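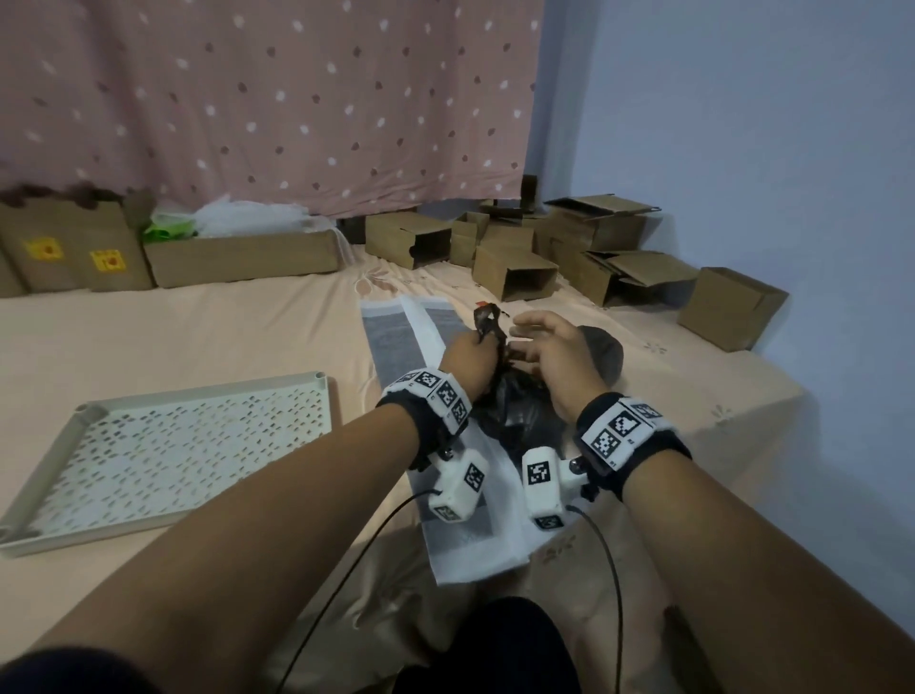
Last edited 18 February 2024

Sorting and packing on the bed – does anyone else do this?
Posted by tallpine

We're clearing the back bedroom before we move in July and I've ended up using the bed as a work table. Old peach sheet on top, boxes lined up along the wall behind it, bags get opened or tied on the bed and then go where they belong. My back is much better than when I did it all on the floor.

Two questions. First, is tying the handles of a thin black bag good enough for soft stuff that will sit in a garage for a few months, or should I be using tape? Second, what do people do with plastic trays with slots in the base? I have a beige one with a raised rim and it doesn't fit flat in any box I own.

14 replies · 3 shares

gravelroad
Tie is fine for the drive over. For months in a garage I'd tape it as well. A knot in thin plastic always leaves a little gap and dust gets in.

mossandco
I disagree with doing it on the bed at all. You have to clear it every night or sleep on the couch. I bought a folding table from Umberg, 60 inches long, and did the whole house on that. When I was done it went in the truck with everything else.

tallpine
It's the spare bed, so it doesn't need clearing. I don't have room for a table in there with the boxes out.

hattiesbarn
Bed every time. You can sit down to it and things don't roll off. Just keep the sheet on and wash it at the end.

On black bags – don't use them for anything you're keeping. My sister's movers took two of hers for trash and they were gone before she noticed. Clear bags cost a little more. Gotano had a roll of 18 when I last looked.

gravelroad
Seconding the clear bags. Or put a strip of masking tape on the black ones and write KEEP on it in big letters.

mossandco
Tape falls off in the cold. If it's black it's trash, that should be the rule for the whole house. Then you don't have to read anything.

hattiesbarn
Masking tape never fell off mine and they sat in an unheated shed from fall to spring.

dunlap_st
For the tray: stand it on its edge against the side of a box and fill in next to it with towels. Or use it as the bottom layer in a long low box, if you have one wide enough. I wouldn't put anything heavy on it. Slotted bases crack.

tallpine
The long low box is narrower than the tray, I tried. I'll stand it on edge.

What about boxes that are open at the end? I have one lying on its side under the curtain and I can't decide if it's worth taping up.

dunlap_st
If the flaps are still on, tape both ways across the bottom and keep it for light things. If they're torn, flatten it and slide it between picture frames.

gravelroad
Save any paper or mesh packaging too. I flatten mine and put it between plates. When we moved from Grodgate I used 700 sheets of bought paper and could have got by with half.

mossandco
700 sheets is a lot of plates.

gravelroad
It was two kitchens, ours and my mother's.

quietporch
Coming back to the stickers question from the other thread – I'd use one color per room and put them on two sides of the box. If it's only on the front you end up turning every box around in the garage.

tallpine
One of mine has two yellow stickers on it. Yellow can be the back bedroom then. I'll get a second color for the kitchen.

hattiesbarn
Did you get a price for the move yet? Solberg quoted us 1498 for a three bedroom, with us doing all the packing.

tallpine
Not yet. I want to know how many boxes there are before I call anyone. Taping the bags tonight and starting on the closet after that.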